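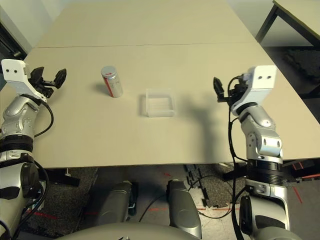
Fig. 2 A can and a clear tray on a pale table top.

Search this book Go

Chapter 2: Putting Things Into Other Things

Most packing is done badly by people who are sure they do it well. The author includes herself, having once packed 70 jars for a move to Sastalholm and unpacked rather fewer.

We begin with two objects, a tall can and a shallow tray with low walls. Before reading on, decide whether you would stand the can in the tray or lay it down, and write your answer in pencil.

Standing up, a tall can takes little floor and a lot of height. Low walls will stop it sliding but do very little about toppling. Lying down, it is steadier - if it fits, a point many students reach only after pushing.

Look also at the surface. Where two tables are pushed together there is a seam, and a tray set across a seam may rock. Alina Dinu, who taught this course before me, gave around 20 minutes to seams alone. We shall give them a page.

By the end of the chapter you should be able to choose a container by looking at it, and explain your choice to someone who would have used a bag.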